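Rusteo bench checklist - button pressing chores
Cell: Zaltlow, table 2. Revised 25th August

The question for this sheet: can an arm be trusted with the small press-and-turn jobs a person does all day in a shop or a kitchen? I think we're getting close!

1. Emergency stop tested before power-up - OK
2. Fingertips checked for chips and grit - OK
3. Switch box unplugged from any live load - OK
4. Approach speed limited near the box - OK 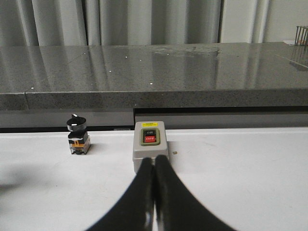 Item 4. Fingers at the front of the ON/OFF box, selector switch to the left.

Comment: log shows 174 tries at the red OFF button, 157 good. That's a terrific number for something this fiddly - last January we would have been happy with half. Most misses were shallow presses. Not ready for a real machine yet.

5. Knob turn, one position each way - RETEST. Switch tips over if the grip is off center.
6. Loose parts standing upright before each run - OK
7. Front of table kept clear - OK

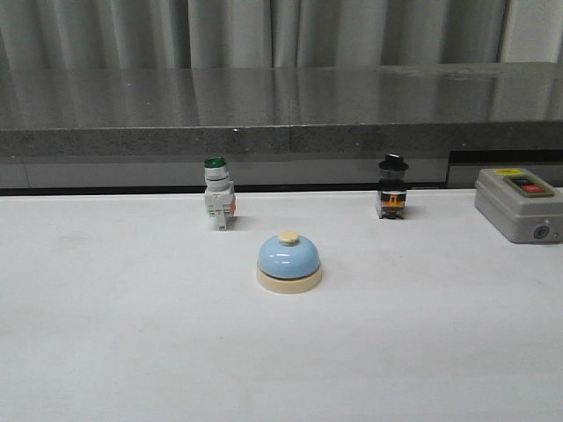 Items 6 and 7. Blue bell in front, green and black buttons farther back, gray control box at right.

Comment: the bell is my favorite. It needs a quick tap and a quick release, and the Qiu routine handles it nicely. Green cap is fine too. Black cap wants a slower approach.

8. Force limit logged in Usex - OPEN
9. Fingertip pads replaced at 2,000 cycles - not due

Signed off for supervised runs only. Item 5 to be repeated with a weighted base.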